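In Praise of the Paper Cup That Holds Everything Else

I have a drawer at home with 944 things in it. I know because I counted them one wet afternoon in November, when I should have been doing my tax return. Batteries, keys to nothing, a tape measure that only goes out and never back in. My friend Man-lok Kwan says that any drawer you have to count is a drawer you ought to empty onto the carpet, and I did, and then I had a carpet with 944 things on it and nowhere to sit.

What got me out of it was a sleeve of paper cups left over from a birthday. I stood a few of them up on the floor and started dropping things in. Pens in one, screws in the next. By teatime I had a carpet again! And I've been a bit of a bore about paper cups ever since.

My case is a simple one. We spend far too much on things to put other things in. There's a shop near me in Brenport called Loson, and I like it very much, but it sells a bamboo desk tidy for more than I spent on the desk. I bought it, obviously. It has six slots, and every slot is the wrong size for something I own. The pen slot is too shallow, so the pens lean out and catch your sleeve. The phone slot was made for a phone from some years back. You can't shift the slots about, so you end up arranging your life round the tidy.

A cup doesn't ask for any of that. It stands where you put it, and it's wider at the top, so you can more or less aim from a distance. If you need two, you have two. And if you get them in different colours, as I now do, you've got a sorting system that a tired person can follow. Grey for things that are waiting, yellow for things I haven't decided on yet (or the other way about, as long as you stick to it for the day).

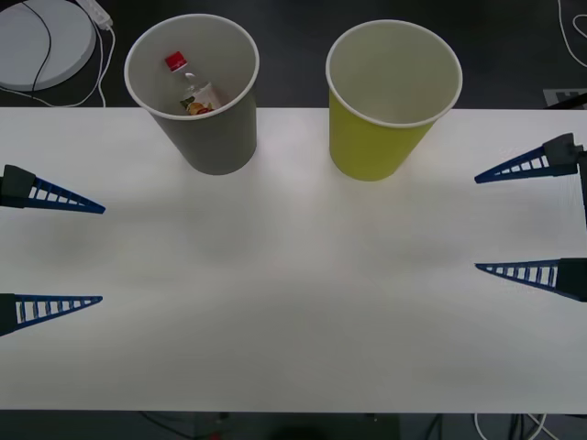
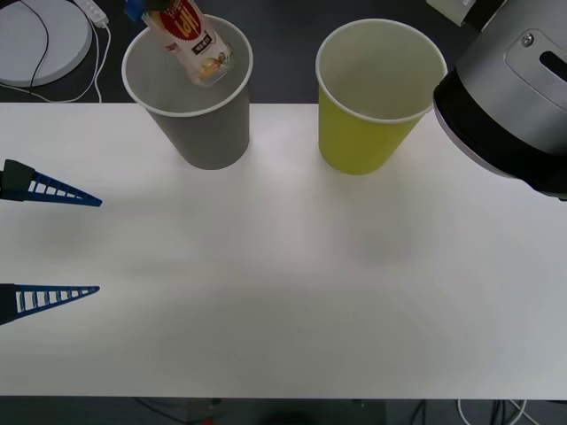
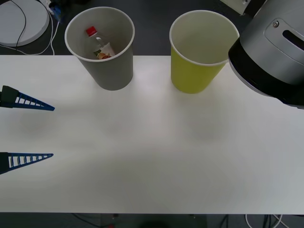 A little bottle in the grey cup, and the yellow one still free.

Now, I know what some of you will say, because I've heard it from my sister. A bottle can stand up by itself, so why give it a cup? Well, mine can't be trusted to. Small bottles go over if you so much as reach for the biscuits, and then they roll, and they always roll towards the far side of the table. Tip one into a cup and let it lean against the side. You can still see it's there, and you've got something to get hold of when you want it.

She also says it looks cheap, and I'll give her that one. It does look cheap. I had Tseng from upstairs round for supper and he asked if we were having a picnic. But I'd sooner look like a picnic than spend the evening hunting for the corkscrew.

There are limits. Don't put anything heavy in one, and don't put scissors in point down unless you want a hole. Wet teaspoons are a mistake – I lost two cups that way and ringed a good table. And please use them again and again, or it's just waste with good manners. The grey one on my desk has been going since last spring and has only lately started to sag at the lip.

The empty cup is the bit I feel most strongly about. People fill every container they own as soon as it comes through the door, me included, and then the next stray thing has to go in the drawer. Leave one with nothing in it. Mine sits at the back of the table by the window, and most evenings it's got a button in it, or a bus ticket, and I take that out and put it where it belongs before bed.

The bamboo tidy has gone to my sister, who keeps her seed packets in it.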